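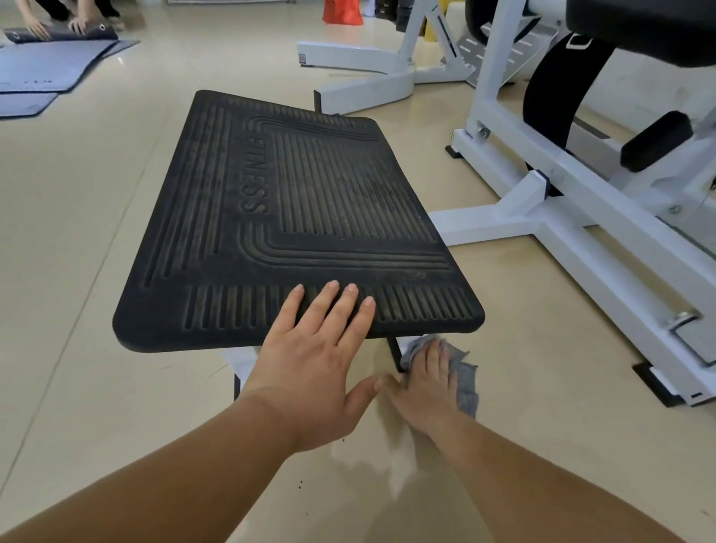
The dirt under the machine

2 Jan 2018

In the first days of January every gym in my town is full, and every gym smells of lemon. The managers know that new people are coming, so they spray the air and polish the mirror at the entrance. I have nothing against lemon. But I would like to speak for a different kind of cleaning, the kind where a person must bend the back and put the hand with the cloth into a place which no visitor will look at.

I have been a member in three gyms since I came to this country, and before that in one at home. The first was called Fonden. It had 620 members when I joined, the manager was proud of this number and repeated it to everybody. The seats of the machines were always shining. A bottle of spray and a roll of paper stood on every wall, and there was a sign which asked us to wipe the bench after use. We did it, most of us. What we wiped was the black padding where our own backs had been. I did the same for two years and I considered myself a clean person.

Then one day in August I dropped a key and had to go down on my knees to look for it. From the floor I saw another gym. The foot plates were gray. In the corners of the frames, where the beam meets the tile, there was a soft border of dust and hair, and small black crumbs that come from shoes and from old rubber. I found my key. I also found a hair clip and a coin that must have been there for a long time.

I want to be fair. A strength machine is a difficult thing to clean. It is made of beams, bolts, rollers and posts, and the air goes through it and leaves something on each part. A ribbed foot platform is the worst of all. The ribs are there so that the shoe does not slip, and the same ribs keep every bit of what the shoe brings. If you pass a cloth quickly over the top, the high parts become black again and the grooves stay gray. You have to go along the groove, with pressure, and then you have to change the cloth to a clean side, and then you have to go underneath, to the post and the base. For one machine I need 5 minutes when I do it properly. I know because I do it now, on Saturdays I would say if my day did not change every week, in the small gym where I train at present.

This gym is called Sito. It belongs to its members and there are 241 of us. Each member gives some hours in the year, and most people choose to sit at the desk, which is warm and has a radio. I asked for the cloth. In my first weeks I made the usual mistake of using too much liquid. It ran down the post and stayed in a ring on the tile, and the dust came to it happily. Now I use water with a little dish soap, and I squeeze the cloth until it gives nothing more. White frames show each drip, so I finish them with a dry cloth.

Some friends tell me that this is work for a company, and that a member pays in order not to do it. I understand the argument. Fonden had a company, Yeom, and I do not blame their people at all. They had 90 minutes for the whole building, with showers. In such a time a person can mop the open floor and empty the bins. To kneel at each machine is not possible, and nobody had put it in the contract. When we say that the cleaners are bad, very often we mean that the owner bought a small amount of cleaning and a large amount of lemon.

There is also a practical side. Dust under a machine does not stay under it. It travels to the rails and to the moving parts, and then the weight goes up with little jumps. I am not a mechanic, but when I have my face near a bolt I notice if it is loose. From a standing position I never noticed one bolt in my life.

So my proposal for the new year is modest. When you visit a gym and they show you the sauna, thank them, and then bend down beside the leg press and look at the base. Run one finger in a groove of the foot plate. Last month I did this at Okidel, the new place near the station, while the young man was explaining to me the prices. He stopped talking and watched me. My finger was gray. He went to bring me a paper towel, and after I cleaned my finger he took the same towel and wiped the plate with it, only the top.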